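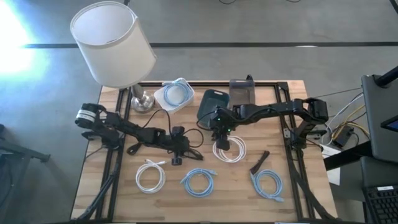 *Fig. 3.1 – Poste à deux bras : câbles enroulés sur le plateau, bacs au fond, cadre noir autour de la zone de travail.*

# Chapitre 3. Les règles avant le premier mouvement

J'ai appris la robotique comme beaucoup de gens de ma génération, c'est-à-dire dans le désordre : d'abord faire bouger le bras, ensuite comprendre pourquoi il bougeait, et très tard, vraiment trop tard, ouvrir une norme de sécurité. Je vous propose de prendre les choses dans un meilleur ordre. Rassurez-vous, je ne vais pas vous réciter des articles (j'ai essayé une fois avec une promotion à Ernano, la moitié de la salle regardait par la fenêtre au bout de dix minutes !).

Le fil rouge du chapitre sera une tâche toute bête : ranger des câbles. On a des câbles enroulés posés sur un plateau en bois, des bacs derrière, deux bras équipés chacun d'une pince, et il faut saisir les câbles pour les ranger. Pas de soudure, pas de lame, pas de palette d'une demi-tonne. C'est justement pour ça que je l'ai choisie, on y baisse facilement la garde.

Première question, donc : de quoi parle-t-on quand on dit « analyser les risques » ? La norme ISO 12100, qui vaut pour les machines en général, demande de fixer les limites de la machine, de repérer les phénomènes dangereux, d'estimer le risque et de l'évaluer. Ensuite seulement on le réduit, et dans un ordre imposé : la conception d'abord, les protections ensuite, les consignes en dernier. Retenez bien cet ordre. Dans les dossiers que je relis, la pancarte « Attention » arrive presque toujours en premier, parce qu'elle ne coûte rien.

Pour notre poste, fixer les limites veut dire tracer au sol et sur le plateau ce que les bras peuvent atteindre, en comptant la pince et *l'objet tenu*. J'insiste lourdement sur ce dernier point. Un câble qui pend rallonge la pince de toute sa boucle, et cette boucle-là ne figure dans aucun plan.
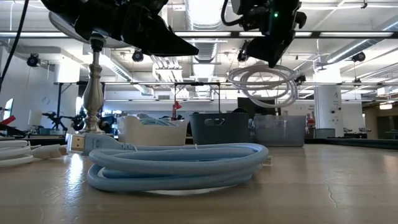 Chez Trandix, où j'ai fait mes premières mises en service, on avait une habitude que j'ai gardée : mesurer la portée avec la pièce la plus encombrante en main, bras tendu, puis noter la valeur au crayon sur la fiche du poste. Sur ma vieille fiche n° 1498, on lit 55 cm, rayé, puis une valeur plus grande. Quelqu'un avait oublié le câble. Moi, pour tout vous dire.

Viennent ensuite les phénomènes dangereux. Faites l'exercice avec un collègue, chacun sa feuille, sans se parler, puis comparez. Sur une tâche comme la nôtre, je m'attends à trouver au moins :

- l'écrasement d'un doigt entre les mâchoires d'une pince, ou entre la pince et le plateau ;
- le coincement entre les deux bras quand ils travaillent près l'un de l'autre (le grand oublié des débutants, qui analysent chaque bras séparément) ;
- le câble tenu qui s'accroche à un objet voisin et l'entraîne ;
- les câbles d'alimentation des bras eux-mêmes, quand une boucle traîne dans la zone de travail ;
- le redémarrage inattendu pendant qu'une main remet un câble en place.

Ce dernier point mérite qu'on s'y arrête. Une tâche de rangement demande qu'on réinstalle le plateau, encore et encore. Dans une série d'essais menée avec le logiciel Mertens, j'ai relevé plus de 17 remises en place dans la même matinée de novembre. Autant d'entrées de la main dans la zone ! Si l'arrêt avant chaque entrée dépend de la bonne mémoire de l'opérateur, le poste est mal conçu, même avec un opérateur excellent.

Et regardez aussi *autour* de la table. Qui s'assoit à portée de voix, qui passe derrière, est-ce que la personne qui lance le programme voit bien les deux pinces depuis sa chaise ? Un poste dans une grande salle ouverte se partage avec tous ceux qui la traversent, y compris ceux qui n'ont jamais lu la consigne. 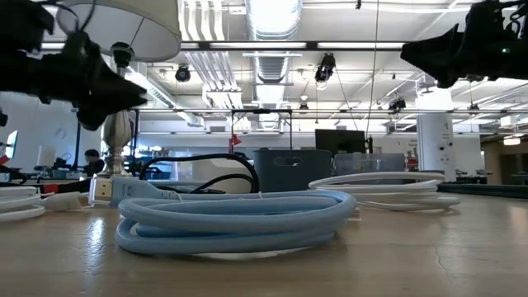
## 3.1 Délimiter le poste

Commençons par le ruban adhésif. Je sais, vous espériez des capteurs, ils arrivent à la section 3.2 avec le cas Dronier. Mais avant d'acheter quoi que ce soit, coupez l'énergie, prenez un mètre et marquez trois zones : celle où seule la pince entre, celle où la main entre bras arrêtés, et celle où l'on circule librement. Si vous hésitez sur un objet (une lampe, un clavier, un bac), notez-le sur le plan avec un point d'interrogation. Nous reprendrons ces points un par un dans l'exercice de mesure qui suit, et il vous faudra pour cela votre plan au propre, avec les cotes.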